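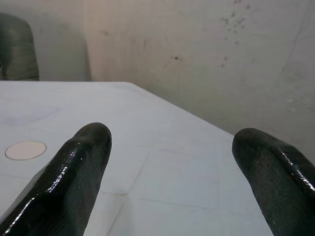 When does the evening bus from Clundale to Bomgate stop running for the winter?
The last evening bus leaves Clundale at the end of November, and the day buses continue with the winter timetable.

Clundale Bus Users' Group
Minutes of the November meeting

Chair: Hagos Tamiru
The meeting was opened at 6 in the evening. Apologies were received from the two members who live in Gidey, as the road was closed for repair of the drain.

1. Minutes of the last meeting
The minutes were read and accepted with one correction. Under item 4 the word "fare" should be "fair", because the item was about the summer fair and not about the price of the ticket.

2. Evening bus
The Chair reported on his telephone call with Brirkico, the company which runs route 31. The company confirmed that the evening bus will be stopped until spring. The reason given is the low number of passengers after the shops close. Members from Bomgate said that this number was taken in the school holiday, when the evening class is also closed, and it does not show the normal use.
There was a long discussion. One member proposed to ask for the bus on class evenings only. Another member was against this, as she feared that the company would then never bring back the full service. It was voted to ask first for the full service and to mention the class evenings only if the first request is refused.
Action: Chair to write the letter and to send it to members before posting.

3. Petition
The petition has now 65 signatures. The paper copy in the Gidey post office was taken down by mistake when the notice board was painted, but it was found in a drawer with all the names still readable. It will be put back. Members are asked to write their address clearly, as the council does not accept a name alone.
Action: members from Gidey to collect the sheets before the next meeting.

4. Shelter at Bomgate
The bench in the shelter is still broken on the left side. The council says that the shelter belongs to the bus company, and the company says that it belongs to the council. The Chair has found an old letter from the council in which they speak of "our shelter", and he will send them a copy of it.
The timetable in the shelter is also from last winter – two passengers waited there for a bus which does not exist any more.
Action: Chair to send the copy and to ask for the new timetable.

5. Connection at Clundale
It was noted that the morning bus arrives two minutes after the train has left. This was already raised in spring. It was agreed to include it in the same letter as item 2, but in a separate paragraph, so it will not be lost again.

6. Any other business
A member asked if dogs are allowed on the small bus. The answer was not known. The Chair will ask.
The heating of the room was discussed. The hall has asked us to switch it off when we leave.

Next meeting: same room, same time. The date will be put on the notice board when the hall has confirmed it.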